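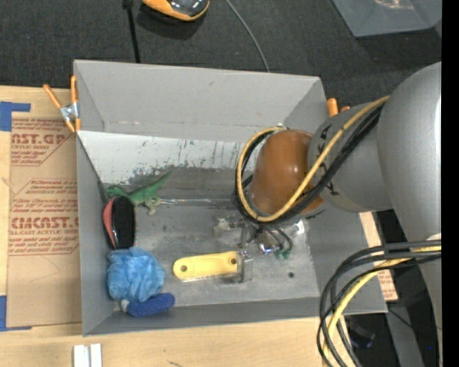

Holiday lets should publish their cleaning fee inside the nightly price, and the owners who refuse are costing themselves bookings. I have let out two places for a good while now, a flat in town and a cottage on the coast, and I've tried it both ways. The usual defence of the separate fee is that cleaning is a real cost and guests ought to see it. Fair enough, but so is everything else. Things in a let get knocked about. A plain grey bin ends up scuffed on the floor and scraped down to dark scratches along its white strip, and I don't add a line to the bill for that. Wear goes into the rate. Cleaning should too.

The separate fee began as a way of looking cheap in search results. A guest sees one price on the list, clicks through, and meets another at the end. Most of the booking sites have tidied this up to some extent, but plenty of owners with their own websites still do it, and some letting agents encourage it. Zeller, the agency that looks after the flat, told me that taking the fee off would push me down the page. It did for a few weeks. Then the enquiries picked up again, and the people who wrote were no longer asking what the final figure would be.

There is one honest argument on the other side. A clean costs the same whether somebody stays two nights or ten, so rolling it into the nightly price means the long-stay guest pays over the odds. I accept that. My answer is a minimum stay of 3 nights at the cottage and a weekly rate that comes down to allow for it. It took me an evening with a calculator. Last August a full fortnight there came to 2522 all in, linen and parking included, and that was the number on the page from the first click.

What I can't accept is the fee and the chores together. I stayed at a place called Kumano House in the spring and paid extra for cleaning, then found a sheet on the fridge telling me to strip the beds, run the dishwasher, take out the rubbish and sweep the patio before ten in the morning. If I'm doing the work, I'd like to know what I paid for. I swept the patio anyway -- I was brought up that way -- but I haven't been back.

My own list for guests has two items on it. Lock the door, and put the key back in the box. Most people wash up without being told, and the few who don't wouldn't have done it with a notice either.

Owners worry that a higher headline price frightens people off. It will lose you a few who sort by cheapest and never look further. Those same people would have got to the last screen, seen the extra and left, so I don't count them as a loss. The Brandão cottages along the lane from mine moved to a single price in December and have kept it that way through the summer.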